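4.2 Einräumen und Entnehmen am offenen Regal

Die von Boder gemeldeten Erfolgsquoten lassen sich mit unseren Läufen nur bedingt vergleichen. Von 107 Versuchen zählten wir 34 als gelungen, und zwar nur dann, wenn niemand eingriff. Ein einzelner Apfel in einem weißen Fach ist dabei ein gutmütiger Fall – ein Haushalt bietet selten so viel Platz.
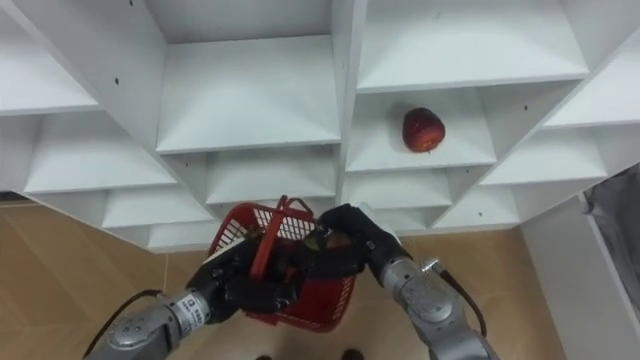 Abb. 4: Zweiarmiges Halten eines Korbs vor dem Regal.

Hinzu kommt der Zeitbedarf, den Šťastný für vergleichbare Aufgaben gar nicht ausweist. Solange der Korb beide Hände bindet, muss vor jedem Griff umgefasst oder abgestellt werden. Von Ladenreife zu sprechen, halten wir deshalb für verfrüht.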